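About Cosness

Who we are, what we do all day, how to reach us

We make example data for robot arms. Manipulation mostly — picking up, setting down, handing things from one spot to another. People who train learning systems come to us when they need a lot of good demonstrations and don't have the hands to record them. We have the hands. That's the business.

Everything is done in simulation. A person sits at a desk with a controller, drives the arm through a task, and the recording gets saved with every joint position and camera view. Then again. Then again with the objects moved. Then somebody else does it, their way.

How we started

Two desks in a rented room over a bike shop in Skirport. Katsuhiko Sekiguchi had been writing simulation software for a packaging firm and was tired of waiting weeks for training examples that came back half broken. Azra Pavlović ran a team that checked map data, knew a lot about getting people to do repetetive work carefully and go home in a good mood. They did the first batch themselves, evenings, a lot of takeout. Most of it was bad. We still keep it on a drive and show it to new hires on their first morning.

There are 21 of us now. Same building, more of it.

What a session looks like

Operator loads a scene. Table, arm, a handful of objects out of our library, placed by the software so no one gets to set things up the easy way. An instruction comes up in plain words. Operator does it, hits save or hits discard. Breaks are built into the schedule, and nobody is paid by the piece — Azra's rule from day one, and it hasn't moved.

The objects are a mixed bag on purpose. A learner that has only seen blocks and mugs gets very good at blocks and mugs. So the library has bowls with flat sides, odd tools, model ships, things on spools, candle holders, statues. Sizes don't always match what you'd find at home and we leave them that way.

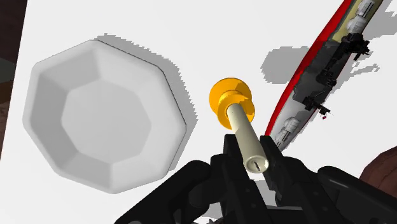

Wrist view: cream rod and yellow spool in the gripper, eight-sided bowl to the left.

We record from more than one camera. The close view is good for the fingers and bad for almost everything else, a big gripper hides a lot of table. The wide view gives you the arm and the room. Clients used to ask for just one of them to save on storage. They mostly ask for both now.

What we keep and what we throw out

The last full set we delivered was for Kelmendi, in March. 1,734 recordings went into final review and 1,729 came out. The other five had timing gaps between the camera views and the joint log. We could have patched them. We cut them and wrote down why, and the list went out with the delivery.

That final number looks tidy because the mess gets dealt with earlier. Operators discard plenty on their own. A reviewer who didn't make the recording watches each one start to finish and tags it: clean, clean with a correction, failed. Failures get kept if the client wants them, in their own folder, clearly labeled. A fumbled grasp followed by a good recovery is often worth more to a learner than a perfect run, so please tell us early if you want those.

Rooms

Backgrounds change too. Katsuhiko's team builds the rooms around the table — walls, floors, doors, furniture that has nothing to do with the task. 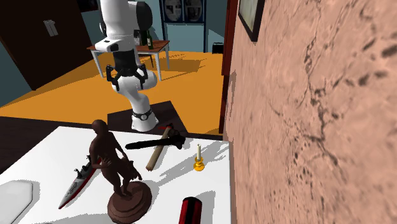 A plain gray void is faster to render and we'll do it if you ask, but systems trained on one tend to get confused the first time there's a cabinet behind the arm. Lighting and shadows get varied as well. Shadows are rougher in our quick preview renders than in the finished ones, so if you're looking at samples, check which kind you've been sent.

The room builder is our own tool, called Ditmont. Not for sale at the moment. People ask. Maybe next year, depends on whether we get time to write the manual.

Working with us

Usually goes like this. You send the task list and tell us what arm and gripper you're using. We do a small trial batch, no charge, takes about 2 weeks. You pull it apart. We fix the instructions (it's nearly always the instructions) and then start the real thing. You get the recordings, the review tags, the discard notes and a named person who picks up the phone.

We don't resell a client's data or mix it into anybody else's set. The objects and rooms are shared across projects unless you pay for your own.

Jobs

Hiring operators, day and early evening shifts. No robotics background needed. Steady hands, patience, okay with being reviewed. Training is paid and happens on site. We're also after one more reviewer, ideally someone who has done video or audio logging before.

Send a short note, no cover letter neccessary. Azra reads all of them.

Visitors

Schools and community college groups welcome, mornings are best. Write first so there's a desk free and someone can let you try the controls. Entrance is around the side, past the bike racks, second bell.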